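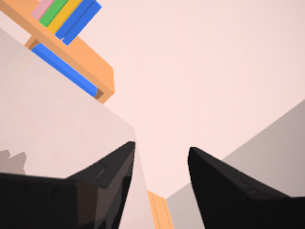
Books on an orange shelf, pink wall behind.

Diluting a perfume concentrate at home

The steps cover a 35 ml bottle of eau de parfum made from Grenar base, the unscented carrier sold by Histberg. Any perfumer's alcohol can be used in its place.

You will need
Digital scale reading to 0.01 g
Glass beaker and glass rod
Dark glass bottle with a screw-on spray head
Fragrance concentrate (Kakakhel or Prirkness both dissolve cleanly)

Method
1. Rinse the beaker, rod and bottle with a little alcohol and leave them to dry in the air.
2. Place the beaker on the scale and set it to zero.
3. Weigh in 4 g of concentrate. Add it drop by drop for the last half gram.
4. Zero the scale again and pour in 17 g of base. Stir slowly for a minute.
5. Check against the light. If the liquid is cloudy, add base one gram at a time until it clears, and write down the new total.
6. Fill the bottle, leaving a gap below the neck. Close it and label it with the weights and the month.

Resting
Store the bottle upright in a cool, dark cupboard for four weeks. Turn it over gently once a week. Prirkness may drop a fine sediment, which can be removed with a paper filter before use.

Keep alcohol away from flames and test on a small patch of skin first.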